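Bench-to-wall joint

A bench-to-wall joint is the line along which a horizontal work surface meets the wall behind it. The term covers kitchen benches, laundry counters and fixed work tables. The joint may be left open, filled with a flexible sealant or covered with a trim strip.
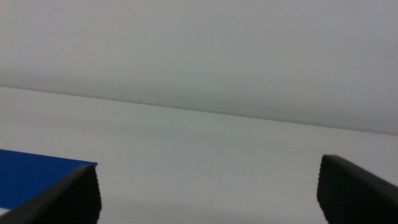
Joint width is governed by the straightness of the wall and by the movement expected in the bench. A narrow joint between a light grey wall and an off-white surface reads as a thin darker line, and small scratches or specks close to it are easily seen on plain finishes. Matte finishes reduce glare but do not hide marks.

Mats and loose coverings

A removable mat protects the part of the surface in most frequent use - a blue rectangular mat on a white tabletop is one arrangement. Mats are kept clear of the joint so that it can be wiped. 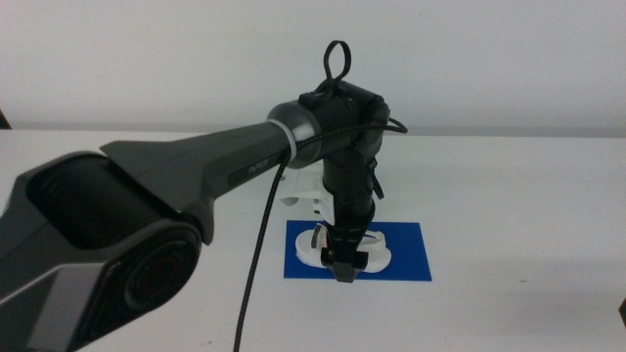
Maintenance

Open joints are brushed out before the surface is washed. Sealant that has lifted or changed colour is cut away and replaced over the full length of the bench.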